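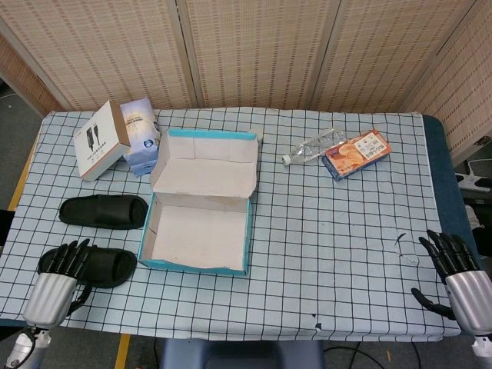
Minutes, working group on safe practice for hand robots
Kullosberg, June 23, 2024
Chair and minutes: Fatos Omerović

1. Floor marking
The yellow tape stays as the border of the work area. Visitors wait outside it until the operator has said "stopped" aloud. Listmont asked for a second line at the door. Not agreed, we will look at it again in September.

2. Cables
No cable may cross the walking path. Kamata will write one sentence for the rule sheet.

3. Speed near people
Long discussion. The Ornent draft allows full arm speed when the person is behind the screen. The group did not accept this, as a screen can be moved by anybody. Section 5 of the draft goes back to Ornent for new wording.

4. Objects on the table
Agreed: only empty packages and soft or light things for training of new operators. No glass. The table is cleared by hand only after the arms are switched off.

5. Other
The logbook is full at page 345. Fatos orders a new one.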